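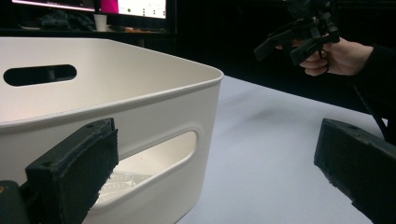 A white storage bin with oval handle cutouts, on a table.

Relstead linen collection returns on 06/05/2026

Plirnance will collect spare household linen in Relstead this Wednesday, from 1000 to 1600. Towels, sheets, tablecloths and net curtains are all welcome – clean and folded, please.

Residents can bring their linen in bags or in plastic bins. Bins will be emptied at the sorting tables and handed back. The October collection brought in 300 items from 64 households.

"Please keep bedding and table linen apart if you can," said organiser Viola Fontana.

Duvets and pillows cannot be taken.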